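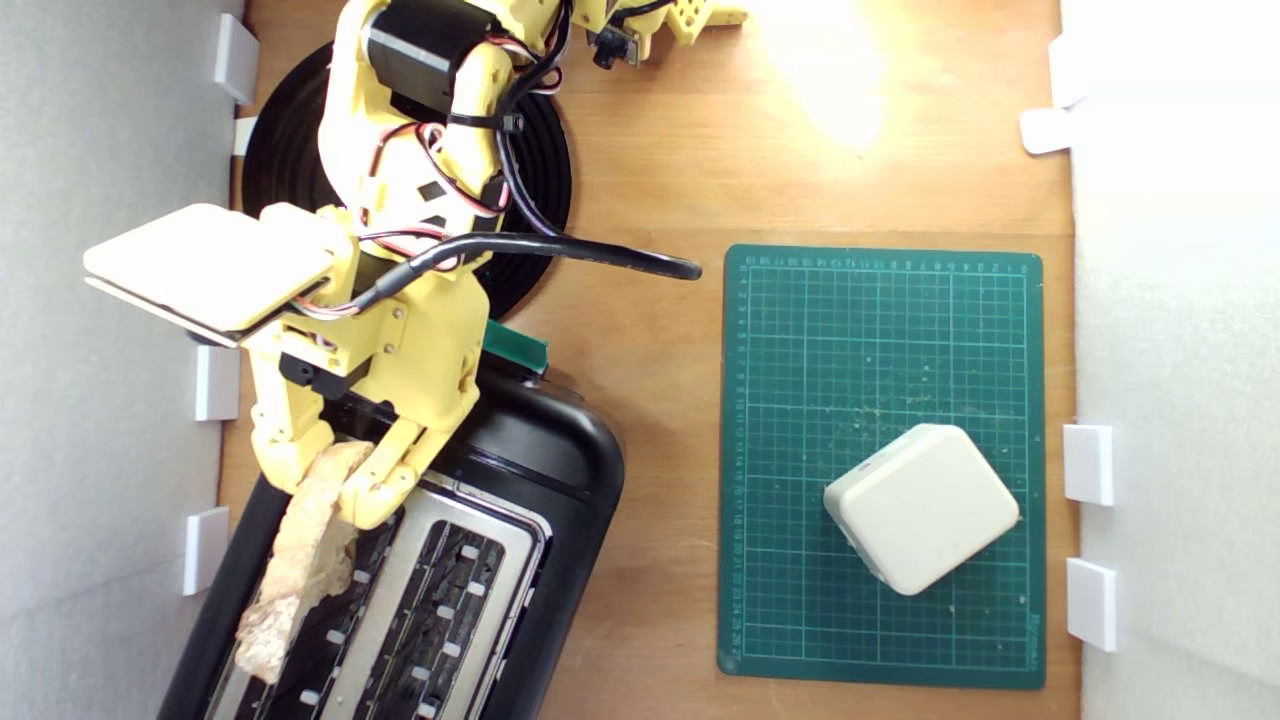
Slice over the slots. Toaster task, Belmonte bench.

Notebook, May, started 9:40

Goal for the session was 100 usable demonstrations of "pick up bread, put bread in toaster" for the Sornik training set. I have driven the arm by hand all morning and can report that I am worse at making toast than I was in college.

Bookkeeping first. The set stood at 214 episodes before I sat down. 6 of those are getting thrown out, all from the batch where the wrist camera clock drifted and the gripper closes well before the bread shows up. The policy would probably learn something from that, and I don't want to meet it.

Start poses: I'm varying the bread and leaving the toaster where it is. We argued this one at length in the Grornside meeting and I lost, then came around to the other side while driving home. Moving both at once gives us a thin spread of everything. Bread first, toaster next week, plate whenever someone feels brave.
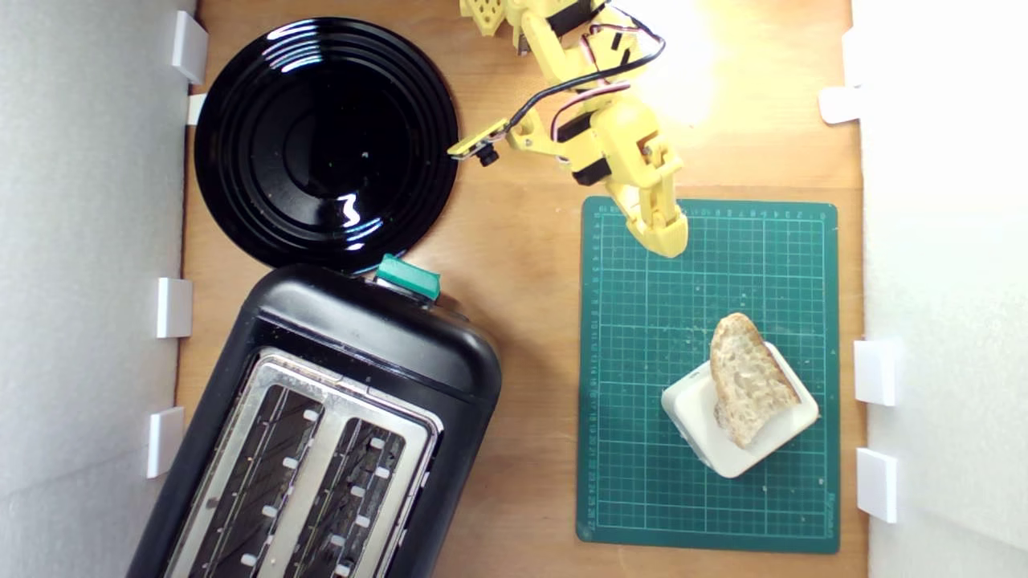

Marit Oxley

Notes on the bread, which is the real subject of this project whatever the proposal says.

Sandwich slices are easy to grab and hard to steer. They sag, and once they sag the bottom corner finds the rail between the slots every time. Best trick so far is to come in high, stop, let the swinging die down, then lower. The stop adds a dead stretch to each episode. Clollero flags dead stretches as "operator idle" and wants to trim them. Do not let it trim them. I turned the auto-trim off in the session settings and it turned itself back on after the restart, so check before you record.

Baguette pieces are the opposite. Stiff, nice to aim, and no two have the same thickness, so the grip width is a fresh surprise each time. If you squeeze to the same number you used on the last piece you will either crush it or wave it goodbye. Watch the fingers and ignore the readout.

Crumbs: I've stopped cleaning between episodes and only brush down between blocks. If the policy only ever sees a clean mat it will fall apart at the first crumb, and there is always a first crumb.

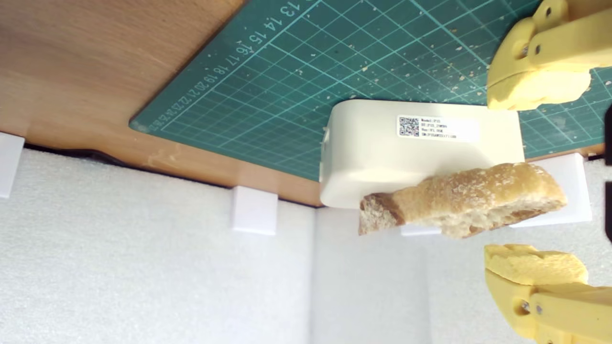

Wrist view is worth more than the overhead for the last bit of the approach. From overhead the fingers hide the very thing you need to look at. I replayed a few with the wrist stream muted and couldn't tell a good grasp from a bad one until the lift, so any episode missing wrist video should be marked bad outright. I know that costs us. It costs less than training on guesses.

Labels, so we all spell them the same way:
grasp_ok
grasp_slip
slot_miss
slot_edge (touches the metal, goes in anyway)
operator_sneeze (2 so far, both mine)

Failures stay in the set with their labels. Please don't tidy them away, even the embarrassing ones.

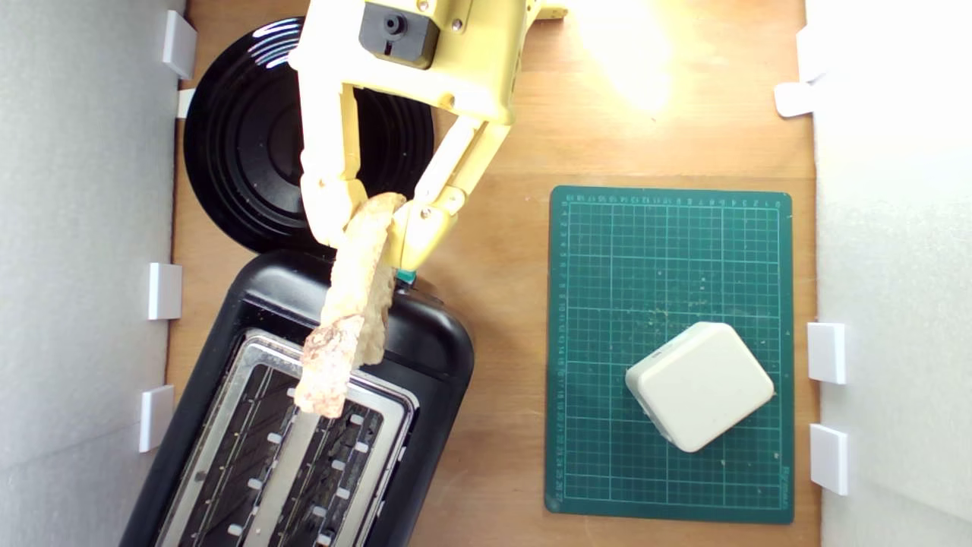 Thin strips are next on the list, and they need their own tag. They go in at any angle and I can't decide what counts as correct. For now I'm calling it a success if the whole strip is below the top plate when the fingers open. Someone push back if that's dumb.

To do: export to the shared drive, rename the block I saved as "asdf", buy bread. The same bread, please. Last time we got raisin.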